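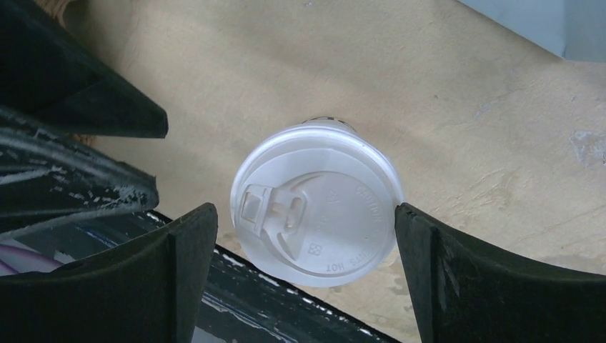
What is this ticket about?
Badge readers on the second floor at Hastmont dropping offline overnight, and whether the firmware update from Sestel fixes it. I have my doubts about the second part.

Ticket 789
Opened by: Thitima Thepsuriya
Assigned to: Grigore Pascu
Priority: medium (was low until people got locked out)

Original report, Thitima:
Got in at 6:50 and neither reader on the east stairwell would take my badge. Red light, no beep. Went around through the loading door. By 8:15 both were working again and I hadn't touched anything. Same thing happened last week but I figured it was my badge.

Grigore, first reply:
It isn't your badge. The log has 84 failed reads on those two doors between midnight and 8, from lots of different badges, and then they all go through fine. The controller says the readers were "online" the whole time. I don't believe the controller.

Sestel support, pasted from email:
"This behavior is consistent with outdated firmware. Please update all readers to the current version and confirm."

Grigore:
They said the same in February about the parking gate, and that was a loose ground wire. Seven readers hang off this controller, all on the same firmware, and only two misbehave. If it was the firmware I'd expect to hear from the other five. Before I update anything I'd like to know what's different about the east stairwell.

Lenuța Olteanu, facilities:
The east stairwell readers are on the old power supply, the one in the closet behind the copy room. Everything else got moved when Dinu redid the panel. I was told it was tested. I haven't seen a test sheet.

Grigore:
Thanks, that's more useful than the last four emails. Put a meter on the supply at 2 in the afternoon and got 12.1 volts, which is fine. It would be, though – the doors work in the afternoon. Leaving a logging meter on it overnight.

Thitima:
Can we prop the door in the meantime?

Lenuța:
No. Fire door. Use the loading door until this is sorted. 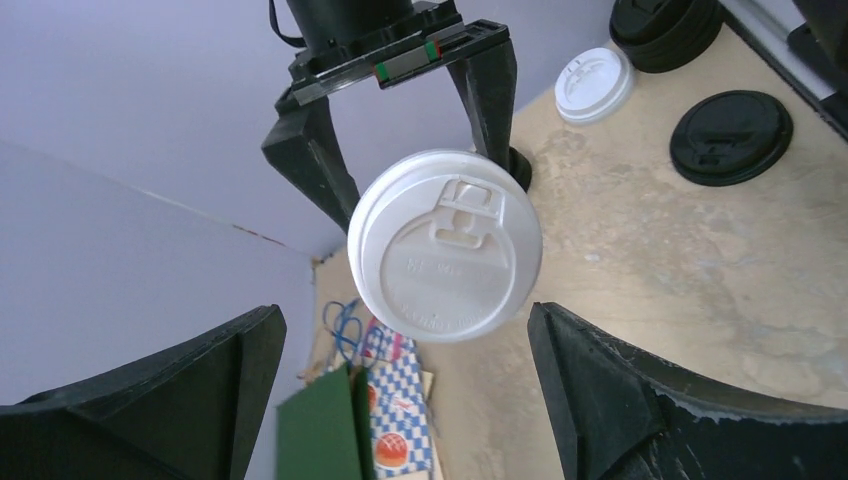 Could the overnight backup be causing the reader dropouts?
Nothing we have points that way. The backup runs on the server network, and the readers talk to the controller over their own wiring, so a busy server wouldn't turn them red.

Grigore, next morning:
Meter results. Voltage sits at 12.1 until a little after midnight, then sags to 9.8 and stays there until just before 8. The readers need 11 to work properly. So they have enough power to light up and answer the controller, but apparently not enough to read a badge. That matches what Thitima saw.

Sent this to Sestel. They replied that a firmware update is still recommended before further diagnosis. I asked how firmware would lower the voltage at the supply. No answer to that part.

Peiyu Fan, building systems:
Midnight to 8 is the setback schedule. The closet circuit got put on the energy timer, so the supply loses mains and the doors have been running off the backup battery all night. The battery is a Grevano unit and the sticker on it is older than I'd like.

Grigore:
Then why does it come back before 8 without anyone touching it?

Peiyu:
The timer lets go at 7:55. Same reason Thitima found it working by the time she went back.

Grigore:
OK, I'll buy that. Actions:
– Peiyu takes the closet circuit off the timer today.
– Lenuța orders a new battery. The old one should have carried two readers overnight without sagging like that, so I don't trust it for a real outage.
– I leave the meter on for up to a week.
– No firmware update for now. If we change both things at once we won't know which one did it.

Yuzhen Xiong, service desk:
Can I close this?

Grigore:
Not yet. One quiet night doesn't prove much. Set it to pending and take Sestel off the copy list, please. I'll post the meter log here when I pull it.

Status changed: pending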